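Open house at the Jodach nursing home

I got to the Jodach nursing home just before two, and the lobby was already packed! The place has 50 beds, 16 of them paid for with state money, and the county votes on that money in June. So people came with questions.

Ayana Dinsa runs the day shift and took our group around. She knows every resident by first name (and most of their grandkids too). We saw the Drundholm wing first, with its new bath lifts, then the kitchen, where the soup smelled wonderful.
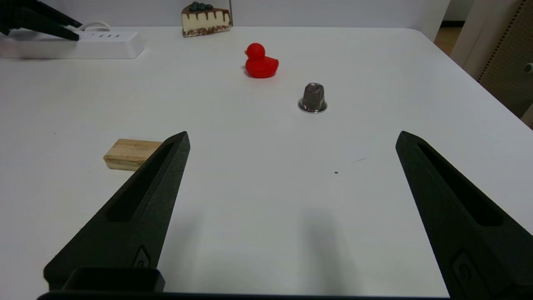

After that came the Furtado wing, my favorite part of the day. It's for short stays after surgery, and two residents were happy to talk about getting back on their feet. One of them beat me at checkers while she did it!

I asked Dinsa about staffing. She'd like two more night aides and has the ads out now. The next tour is at the Ploseo site across the river, and I've already signed up.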